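Chapter 7
Comparing Grippers: What the Numbers Leave Out

Vendors like to quote a single success rate. The Stevix two-finger gripper is sold on one, and so is the Flulix suction hand. Before you believe either figure, ask what was picked up, how it was lying, and who decided that a pick had succeeded. In the Prirkerton trials, 200 picks were made from an open tray of identical blocks. That is a fair test of picking up blocks.

Shelf work is harder on a gripper. Thin, smooth items lean on each other, and taking hold of one moves its neighbors. 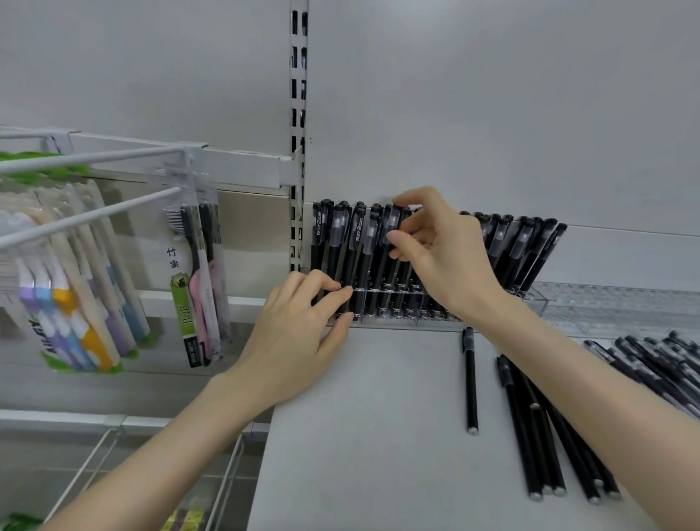 A parallel gripper with 110 mm of travel has plenty of reach for such a job and may still be too thick at the fingertips to fit between two barrels. The data sheet rarely gives fingertip thickness.

Bundles raise a second problem. A person squeezes from several sides at once and adjusts the squeeze without thinking. The Voicu controller has 16 force settings — a number that tells you nothing about how it chooses among them.

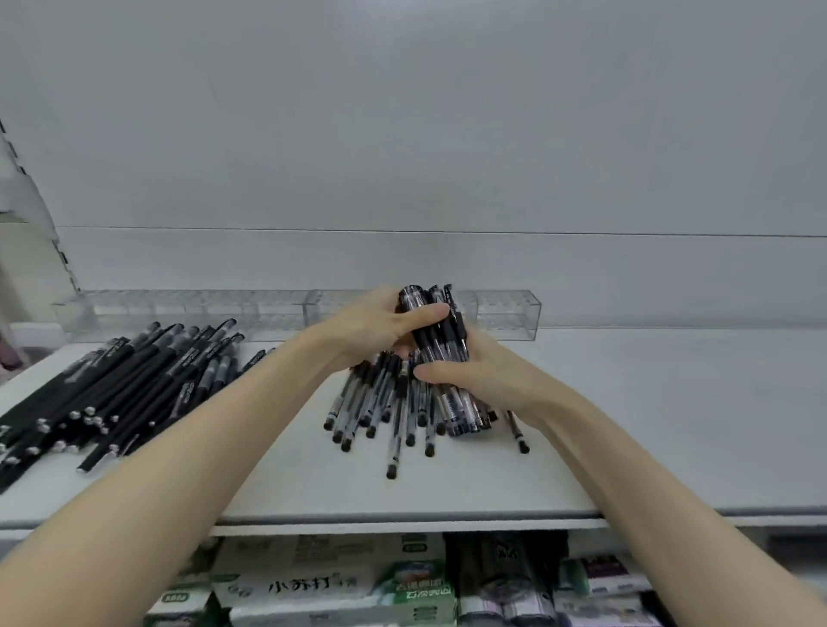
We will therefore score grasping, holding and placing separately, and keep every failed attempt in the table. Section 7.1 starts with the grasp.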